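Bench and Cord Tips from the Gerkness Open Day

Posted July 5, 2018 in Workshop

The Gerkness workshop opened its doors to the public this month, and the robot handling tables drew most of the crowd. I went for the machines and came home with a page of notes on how the staff set up their benches. Most of it works just as well in a garage or at a kitchen counter.

Cover the part of the table you work on

The demonstration tables had a white covering laid over the wood. Small dark parts are much easier to find on white, and a scratched board can be swapped out without refinishing the table. At home, a piece of white hardboard or a cheap shelf board will do. Wipe it down at the end of the day and stand it on edge to store it.

Leave a strip of the table bare along the back. You will want it for pencils and a tape measure.

Give the cord some room

One table was set up for picking up and moving ordinary household things with a two-fingered gripper. The presenter said cords gave them more trouble than any solid object. A cord pulls back when it is short and catches on things when it is long. The same happens when you move a mixer or a sander.

Before you slide anything with a cord, lay the cord out in one wide, open curve. Put the extra length at the far side of the table, away from your hands. Avoid tight bends where the cord leaves the housing, as this is where the jacket usually cracks first.

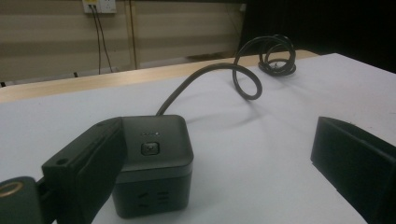

Pick up a power cube by its sides

Cube-shaped power strips are handy on a bench, but people tend to grab them by the cord or press down on the top. If the switch is on top, you can shut off a tool by accident that way. Take hold of both sides, low down, and lift straight up. Unplug whatever you can before moving it.

Check the load while you are there. The rating is printed on the underside of most strips. Heaters, kettles and irons should go straight into the wall.

Keep gripping surfaces clean

The Trestus table had a bowl of pads for its grippers, and a man was wiping them between runs with a damp cloth. Dusty pads slip. Do the same with clamp pads, vise jaws and kitchen tongs. Plain soapy water is enough for rubber. Dry them well and do not use oil.

Practice runs

A sign at the Erham table said their arm had done 3,000 lifts of the same plastic cup and dropped it 101 times. They start every new object slowly, with nothing else nearby. I now do this with a new router bit or a new knife: scrap first, then the real piece.

Coil it the same way every time

Rattanakul had a short session on storage. Make loops as wide as your forearm, let the cord turn the way it wants to, and fasten it with a hook-and-loop strap. For a 6 foot cord, 3 loops are plenty. Wire ties are too sharp for this. Hang the coil on a wide peg, as a nail will leave a kink.

Parking at Gerkness is behind the building and fills early. Bring your own water.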